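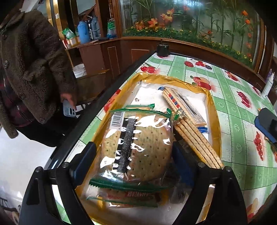 Food parcels from Stastdale: frequently asked questions

Print this page
E-mail this page

Last changed: December 29, 2019

Who can send a parcel through you?

Everybody who lives in Stastdale or in the villages along the valley road. You do not need to be a member of anything. Many of our senders have family abroad, but a parcel to a student in the next town is also welcome, and we treat it in the same way.

What does it cost?

You pay the price of the carrier, Nilance, and a handling fee of 10 pence per parcel for tape and labels. The carrier price depends on weight and country. A list hangs beside the counter and Hendrik Aerts can also tell you the price by telephone if you have already weighed the box.

How heavy may a parcel be?

We weigh in grams. The smallest class goes up to 3,000 grams, packing included, and most food parcels fit into it. If you are a little above, take out one thing and weigh again before you choose the next class. The difference in price is quite big.

Which food travels well?

Dry food in the closed packet of the shop is the best choice. Biscuits, crackers, tea, pasta, rice, dried beans, hard sweets and stock cubes all arrive in good condition in most cases. Plain biscuits do better than filled ones. Chocolate is fine in winter, but from late spring I would leave it at home.

Jars are possible. Please put every jar in its own plastic bag and close the bag with a knot, then wrap it in a towel or a thick jumper. My sister receives her pickles in this manner and she has now more of my towels than I have.

What should I not send?

Fresh meat, fresh fruit, soft cheese, eggs and everything that must stay in a fridge. Alcohol we do not accept at all. For countries with strict rules there are more things on the list, for example honey, seeds or milk powder. Please ask before you buy.

Can I send home-made food?

Inside the country yes, if it is dry and well closed. To other countries I advise against it. Customs officers like to see a printed label with the contents, and a cake from your own oven does not have one.

How do I stop biscuits from breaking?

You cannot stop it completely. What helps:

- Choose a box which is only a little larger than the contents.
- Lay heavy things on the bottom and biscuits above them, never the other way round.
- Fill every gap with paper or with clothes. When you shake the closed box, you should hear nothing.
- Leave the shop wrapping closed, also if it is large and takes much room.

May I use an old box?

Yes, with pleasure. A used box is good enough if the corners are still stiff. Remove or cover the old labels and barcodes, otherwise the parcel can travel to the wrong address. This happened to parcel 2,044, which went back to a shoe shop and stayed there until after Easter.

Which tape is best?

Wide packing tape. Close the middle seam first, then both short sides, so that the tape makes the letter H. String is not allowed by the carrier - it gets caught in the sorting belts. We sell a brand called Patent at the counter, but any wide tape will do.

How do I fill in the customs form?

Write each kind of food on its own line, in English, with weight and value. "Food" alone is not enough. "Biscuits, 400 g" is correct. The weights of all lines together must not be more than the weight of the parcel. If you are not sure, bring the form empty and we will fill it in together.

How long will it take?

Inside the country two or three days. Abroad it is difficult to promise. In December please count on one week more than usual.

My parcel has not arrived. What now?

First look at the tracking page with the number on your receipt. If nothing has changed for ten days, write to Pieter De Graaf and give the number and the address. Please keep the receipt until the parcel is there, without it we can do very little.

Where do I find you?

At the back of the Gowda grocery, 103 Mill Street, through the door on the left of the tills. The counter is open on weekday mornings and there is a bench where you may pack.

Print this page
E-mail this page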